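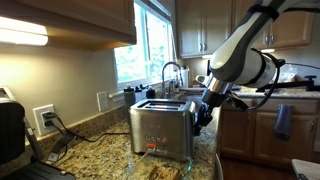

Huguette Guillot was already talking when I got my coat off. She's been baking rye for the breakfast crowd in Plistow for longer than I've been eating breakfast, and she has opinions about toast.

"People buy a good loaf and cut it the same day," she told me. "Then they toast it and it's gummy in the middle and they come back and complain to me! Leave it a day. Two, if it's the dark one."

I confessed I'd never left a loaf alone for two days in my life. She laughed at me (fair enough) and went on to the subject of thickness, which took most of a pot of coffee.

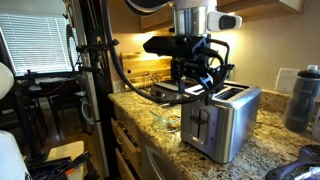

Her rule is a finger's width, her finger and not mine, and a low setting done twice. "Once to dry it, once to color it. You go have your shower in between, I don't care."

The dark one is the Kairys loaf, and that recipe came from her old business partner, Ott Kazlauskienė, who joined us halfway through with a bag of plums. Ott grew up on sour rye in Zisholm and still thinks toasting it is a bit of a crime. "Butter, salt, finished," she said. "My grandmother would have thrown you out of the kitchen."

So do they fight about it? "Since June," Huguette said, and Ott said, "Since always," and then they were off on caraway seeds and I couldn't get a word in.

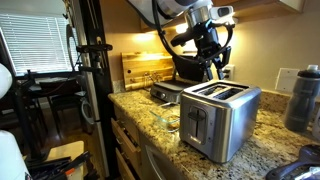

I did get them back to the numbers eventually. They baked 552 Kairys loaves in June, their best month yet, and most went to the Saturday market over in Prillby. Ott would like to do more. Huguette would like to sleep past three in the morning.

"Write down that it freezes," she called after me on my way out. "Sliced! Slice it first!"

I've got half a loaf in the freezer now, sliced, and the other half is on day one.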